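Undbridge Makers Forum > Robots & Automation > Builds in progress

Two-arm build in the shared shop, sim side first. Am I wasting my time?

mcphee_bench
Sat 4 August
So the Wuda build is moving again after sitting under a tarp since February. Quick recap for anyone new - two arms on one torso column, going in the back corner of the Undbridge shop, and I'm doing all the tabletop stuff in simulation until the second shoulder gets machined. I've spent $473 so far and most of that was bearings I ordered in the wrong size (twice!).

What I'm stuck on is the grippers. I want long thin fingers so I can get down inside a dish and grab something small, but everyone at the shop keeps telling me to go short and fat. Anybody running long ones on a real arm?

tindeo_fan
Short and fat. I ran 90 mm fingers on my Tindeo arm and they flexed so badly that anything heavier than a marker drooped. Sim won't show you that unless you model the flex, and I bet you didn't.

mcphee_bench
Nope, rigid bodies all the way, guilty. I could do the real ones in aluminum though?

slowgearbox
I'm going to disagree with tindeo. Long fingers are fine if you keep the wide part of the bracket close to the wrist. The droop is nearly always the mount. I've got 86 mm printed ones and they pick up my kid's blocks all day long.

tindeo_fan
Blocks are easy, they have flat sides. Try a ball in a bowl and get back to me. It rolls up the side and you chase it around like a goldfish.

slowgearbox
OK, the ball is a fair point. Pads help some. What are you testing with, mcphee? Post something so we're not arguing over thin air.

mcphee_bench
Sure. My table setup is a red ball in a brown bowl, a green pad and a yellow box with a watermelon on it.

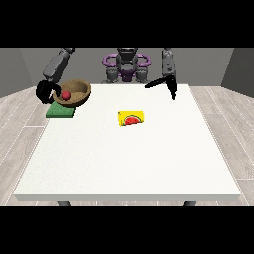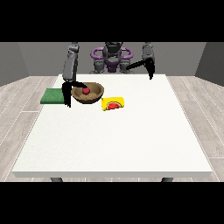

I'm leaning toward slowgearbox's idea, wide bracket up at the wrist and then taper down from there. The thing I haven't figured out is how hard to close. My controller only does position right now, so I give it a gap and it goes to the gap, and if the ball is a hair off center I have no way of knowing. Current sensing on the finger motors would be the cheap way, I think? I have 2 spare boards in the drawer that might do it.

slowgearbox
Current sensing works but it's noisy with cheap gears. Filter it and only trust it once the finger has slowed down.

tindeo_fan
Still think you should build one real arm before you spend another weekend in the simulator. Contact friction in there is a guess. But yes to the current sensing, I'll give you that one.

mcphee_bench
Shoulder should be off the mill next week if I can get time on it. I'll cut one short pair and one long pair and try both - what thickness of aluminum are people using?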